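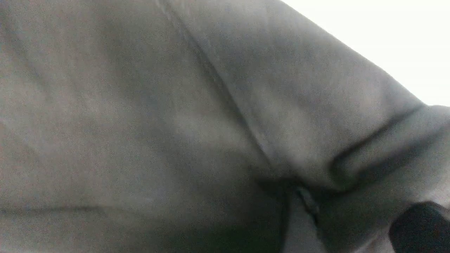 Progress report to the Dalgleish Fund
Automated folding at the Drokamden garment care plant
14/09/2018

Dear friends at the Fund,

Thank you for your patience with this one. We had meant to write sooner, but the summer uniform rush landed on us just as the second folding arm from Sornix was being bolted down, and something had to wait. I'm happy to say both arms are now working the day shift, and I have plenty to tell you!

As you know, your grant paid for two arms at the end of the drying line, where work clothes come out in a heap and have to be picked up, shaken straight, folded and stacked. It is the job our people have always liked least. The tables are a bit too low, the heap never seems to get smaller, and by the middle of the afternoon everybody's wrists and shoulders have had enough.

Flat things were easy. Towels and aprons were going through well within the first month. Gray work clothes have been the hard part, and most of our time this period went into them. When a garment lands bunched up, a seam and a fold can look very much alike to the camera at the wrist, gray on gray, and if the gripper pinches in the wrong spot it picks up two layers and you get a knot instead of a sleeve. The folders (I mean the people) could tell with their fingertips, of course, and it was one of them who suggested we teach the arm to find a long seam first and work its way along from there. We tried it, and it helped a great deal. In our last full test week the arms handled 1361 garments, and we now hand-finish far fewer of the gray ones than we did in the spring.

Now to the people, which I know is the part you care about most. There were 21 folders on the line when we started and there are 21 on the payroll today. We promised no one would lose a place over this and we have kept to it. Six of them have trained to run the arms, at the higher pay grade we described in the proposal. The others rotate between sorting, mending and inspection, and everyone gets an extra 30 minutes of paid break on heavy days.

It hasn't all been smooth. A few of the folders miss talking across the table, and the arms are noisier than the brochure led us to expect. Two people asked to go back to hand folding and we let them, as there is still plenty of it. The new operators also told us, quite firmly, that the stop button was too far away, and it has been moved.

Spending is in line with the budget, apart from replacement finger pads, which wear out faster than planned. We would like to shift a little from the travel line to cover them, if you agree.

Next we move on to coveralls, and then to the small evening shift at our Tilberg site, where we hope to begin in January. The folders there have already been over to try the controls, and they went home with a long list of questions that we are still working through.

With warm thanks from all of us,
The plant office, Drokamden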